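Keeping a matte worktop in service

The owner of Fledex, a two-bench repair shop in Fostville, resurfaces worktops for small labs and schools. Most of the work is on dark gray matte surfaces, which are chosen to cut glare.

"Matte shows everything," the owner said. "Dust, scuffs, white specks. People take the specks for damage and start scrubbing, and then the sheen is uneven."

The shop's routine begins with a dry cloth, then a damp one. Scuffs that remain are rubbed by hand with a 200 grit pad – never a powered one – for no more than 40 seconds per spot. A bench treated this way at Wistosia in August needed 2 passes.

Side walls are a separate matter. "A gray panel on each side keeps the light even, but grit collects along the bottom edge. Brush it out before you wipe."
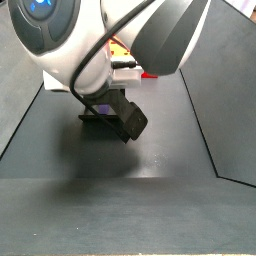 The front ledge gets the same treatment, the owner said, and is usually done last. "Sleeves and wrists rest there. Wipe along its length and stop at the corners. Then let it dry before anything goes back down."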